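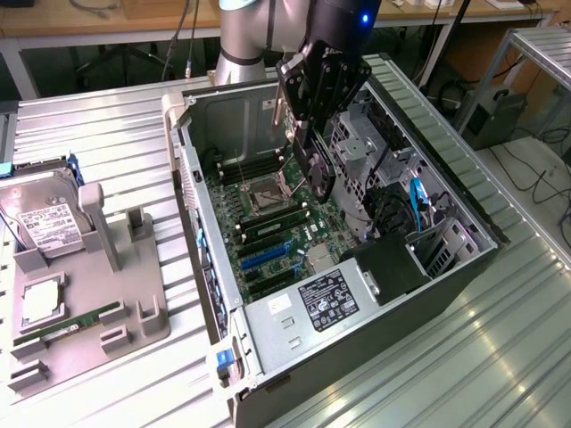
## The Brirnon bench cell, and what to budget for it

I get asked for a price on this one more than anything else we carry, so I've put the whole shopping list on one page. It's the setup I'd buy if I were starting a PC teardown and rebuild line tomorrow (and I nearly did, twice!).

The short version: you're paying for an arm, a gripper, a bench and a parts fixture, and people always forget the fixture. They spend months comparing arms, then ask me in May why the thing can't find a memory module. It needs a place for every part, the same place every time. Ours is a flat gray tray with raised slots, and the hard drive, the CPU and the RAM each get their own spot next to the open case.

### What comes in the base package

- Brirnon arm with wrist and parallel gripper
- Slatted aluminum bench top
- One Lamamness parts tray, cut for desktop components
- Controller, cables and 2 days of setup with Ekene Sani, who is very patient

### What doesn't

- Spare gripper fingers. Get 6. You'll bend some in the first week, everybody does.
- Cable management. Plan for it early, I mean it, cables on the floor get old fast.
- Shelving for the controller
- The Fomulum vision add-on, if your cases come in mixed models
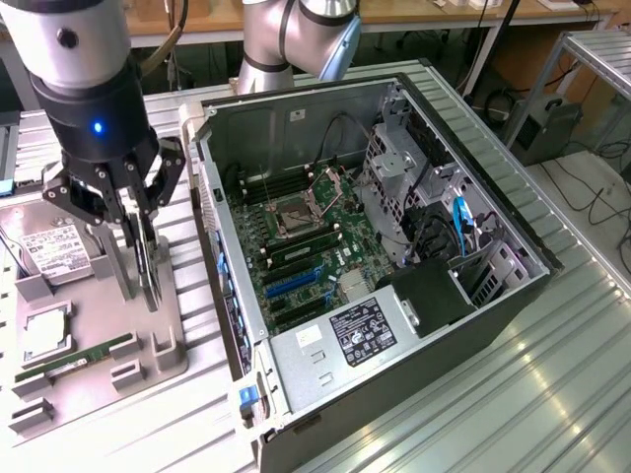 Thin flat parts are the ones I'd ask you to think about before you order. A big chunky drive is forgiving, but anything skinny wants good fingertips and a fixture that holds it upright, so send me your thinnest part along with your fattest one and I'll try both. Meenakshi Kamath at Gowda did exactly that before she signed, and she ended up changing her tray layout and keeping the standard gripper, so it saved her a fair bit of money.

### One arm or two?

Start with one if you're mostly seating memory and moving drives around. Go for two if you want one arm to hold something while the other works, but leave room for it! The second arm adds 19 inches to the footprint at the back of the bench, and I've seen a lovely new cell stuck in a hallway over less than that.

### Lead time

43 working days for the base package right now. Extra trays ship sooner, and a custom tray needs a drawing or a sample case from you first. Send the case with the side panel off if you can, it packs flatter and I get to it quicker.

Quotes come from me directly, so tell me which computers you handle and how much bench you've got.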